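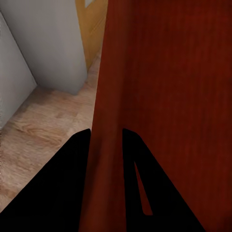
Minutes, Lurora Street Block Club, as typed up by me, Oona Harju (I lost the coin toss again!)

We got going late and I'm not sorry, the rhubarb cake was still warm. 20 of us squeezed in, a record for summer. March minutes approved, with my spelling of Saarela fixed.

Old business first. The storm drain by the bus stop is still clogged, and the city has now had 4 calls from us. I said I'd make the next one, and I plan to be very sweet and very long-winded.

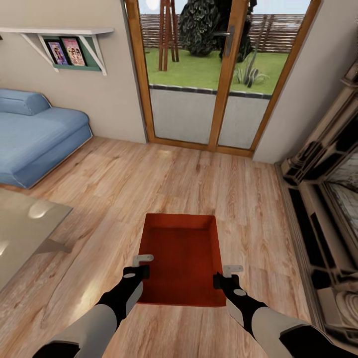

Then the yard sale, which ate most of the evening. We have nearly $2000 in the kitty, and I moved that we spend $29 of it on proper signs, because last year's ran in the rain and people drove right past us to Grerstead. Passed, one vote against (you know who you are). Tables go on the shady side this time.
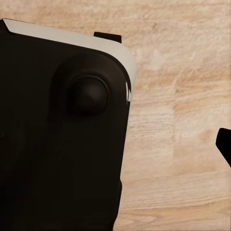 Grerstead, July 6, 2025

New business: parking during the sale. We went back and forth forever and settled on leaving the north curb open for pickups. I also asked if anyone wants my old piano. No takers, so I'm asking again here!
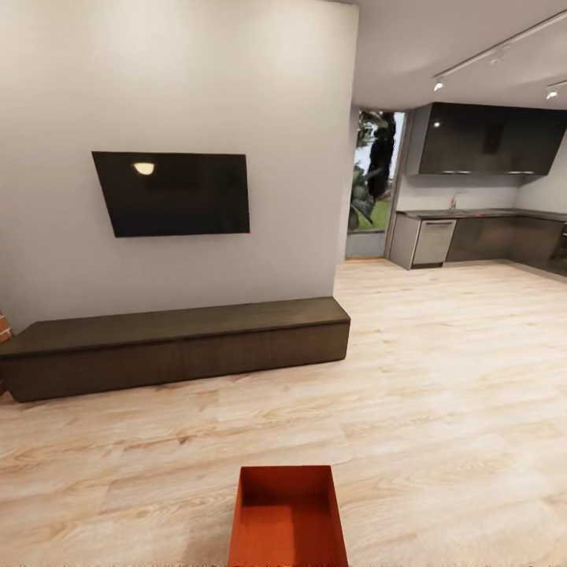

Wall-mounted TV over the long, low console.

Next meeting is at Saarela Hall. Bring a chair and your yard sale list. We quit when the coffee ran out.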